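Brokley Home Cooks > Pantry and Storage

How long do dried red chilies keep, really?
Posted by Jiahui Wei, 26 Feb 2026

My aunt has mailed me a sack of dried chilies large enough to season a swimming pool. I live alone and cook four nights a week, one of them eggs. They're whole pods and still glossy. Do I freeze them, jar them, or start leaving bags on porches? The kitchen gets warm in August and I have no basement.

2 replies

Qiuyue Jin

Whole pods are good for a year in a sealed jar in a dark cupboard, longer in the freezer. Split the sack: one jar for the kitchen, everything else frozen flat in zip bags with the air pressed out. Let a frozen bag come to room temperature before you open it, or you'll get condensation on the pods and then mold.

Before they go in a jar, tip them into a bowl, one batch at a time, and pick through. Toss anything with fuzz, pinholes or a dusty smell. A good pod should bend a bit before it cracks. Wear gloves if you own contact lenses. I have made that mistake twice, the second time with full knowledge of the first.

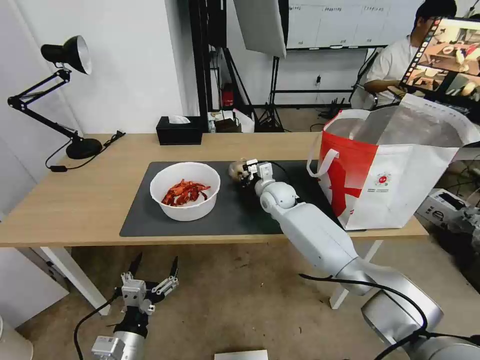

Using them up
Chili oil gets through a lot of pods. So does a braise where you throw in a handful and fish them out later, with mixed success. Grind small amounts only, as the powder fades in a couple of months.

pastitz_169

Mine are from 2019 and taste like red paper. I still use them. Just add more.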